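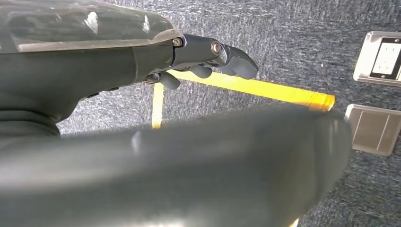 Blue-gray speckled carpet, a very forgiving color for crumbs.

Setting Up a Corner for Long Gacha Nights

I play Valis every single day, and during anniversary month I play it a LOT. Pulling, rerolling, farming event points until my thumbs ache! So over the years I've gotten weirdly into making my gaming corner a nice place to be, and Soudabeh Mohammadi (my guild leader in Valis, hi Soudabeh!) told me to write it all up. Most of it costs nothing.

Phone heat
Auto-farming cooks a phone. Take the case off before a long session and stand the phone on its edge so air gets to both sides. A wire cookie cooling rack is perfect for this, and you probably own one already. Keep it off blankets and couch cushions, and please don't put it in the fridge to cool down! Moisture can form inside when it comes back out. If it gets uncomfortably hot, close the game and let it rest for 20 minutes.

Smudgy screens
Rhythm stages are miserable on a greasy screen. Turn the screen off, then wipe with a dry microfiber cloth, top to bottom. For stubborn prints, dampen one corner of the cloth with plain water. Window cleaner can wear down the coating, so leave that under the sink. Wash the cloths without fabric softener or they'll smear.

Snacks that don't wreck your hands
Chopsticks for chips. I know, I know, but try it once! Frozen grapes are great too, and so are pretzel sticks if you hold them by the same end every time. I keep a damp washcloth in a cereal bowl next to me for everything else.

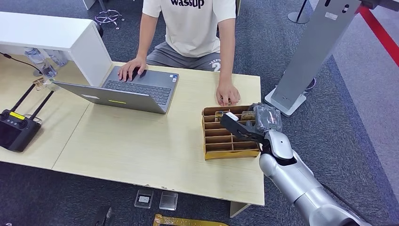

Laptop on the table, cardboard organizer close at hand.

Tame the cables
Bread bag clips! Write the name of the device on each one with a marker and snap it around the cord near the plug. For long cords, fold them into loops and slide them into an empty toilet paper tube. I have 5 tubes standing up in an old shoebox and it makes me happy every time I open it.

Carpet under the chair
Vacuum in two directions, first toward the door and then across. For soda, blot with a dry towel until nothing more comes up, then dab with cool water and blot again. Scrubbing just fuzzes the fibers. Dents from chair legs usually lift if you set an ice cube in them, let it melt, and fluff with a spoon once the spot has dried.

A pull log
Tape an index card inside a cupboard door and write your pity count on it after each session. Mine says 126 right now, so wish me luck on the August banner!

Next time I'll do controllers, including how I get crumbs out from around the sticks with a soft, dry toothbrush.

Parvaneh Nikzad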